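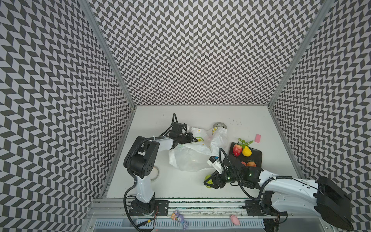 Reviews > Lab Methods

Two-Arm Bagging with the Ostard Method

Rating: 3.5 out of 5

Ostard is a training recipe for two-arm robots. You show the arms a task by hand, many times, and a policy learns from the recordings. The selling point is that the two arms are trained on separate goals first and only joined at the end. One arm learns to manage the bag. The other learns to pick up an item and bring it over. The authors say this cuts down on the number of demonstrations you need for jobs with soft, floppy things in them, and a plastic grocery bag is about as floppy as it gets.

We ran it for most of March on our two-arm booth at Darden. The item set was the usual mix of play food and small household things: a strawberry, a yellow pear, a green fruit the size of a lime, an eraser, rolls of tape, a couple of toys. The left arm worked the bag and the right arm did the picking.

Setup

Installing the code took a morning. The instructions are clear up to the calibration step and then get thin. You need both arms in one shared coordinate system, and the script that does this fails without an error message if the camera is set to the wrong frame rate. We lost an afternoon to that. The chevron pattern on the booth walls gave us no trouble in calibration or training.

Data

The recipe asks for 1,000 demonstrations. We stopped at 800 to see what would happen, split evenly between the two arms. Recording is dull work, and the bag half is slower than the picking half. A bag never lands the same way twice, so resetting it between takes is quick – you just drop it.

Results

Picking is very good. Round fruit was the easiest, and the gripper closed on it cleanly from most angles. The eraser was the hardest item. It is thin, it tips, and the policy often came down a little too high and closed on air. Tape lying flat was somewhere in between.

The bag is where the method earns its price in effort. Out of 558 scored trials, only 19 ended with the left arm losing hold of the plastic altogether. Our older single-policy baseline, Cladthorpe, did that so often we stopped scoring it. Most of the remaining failures with Ostard were timing problems. The right arm would arrive with the item before the bag was open, wait a moment, and let go anyway. The joining stage is supposed to fix this and only partly does. Training it longer helped a little, then stopped helping.

It also does poorly when the bag sits far back on the table. We had few demonstrations there, so some of that is our own doing.

Compared with Dvorak

Dvorak trains both arms together from the start. It waits better and drops fewer items beside the bag. It also needed the full 1,000 demonstrations before it did anything useful for us, and adding a new item meant training the whole thing again. With Ostard we added the pear late and only had to retrain the right arm, overnight, on one graphics card.

Who should use it

Labs that change their item set often will get the most from it. If your objects are fixed and you have time to record, Dvorak gives a steadier result. Anyone working mainly with thin, flat objects should look at a different gripper before looking at either method.

We have kept Ostard on the booth for now and are recording more bag openings near the back edge.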